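Clearing the work table, part two

The gray metal table collects things. As of July my rule is that whatever stands on it at 8 in the evening gets sorted: food to the kitchen, water to the shelf, everything else to the drawer.

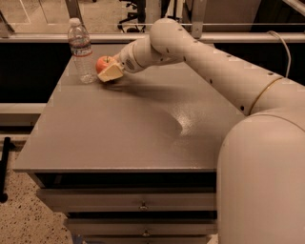 Metal shows rings, so bottles get a coaster or go elsewhere. Fruit keeps better in the bowl by the window. I wipe the top with a damp cloth, then a dry one, working from the back edge forward. Total time last night was 233 seconds. The drawer is next.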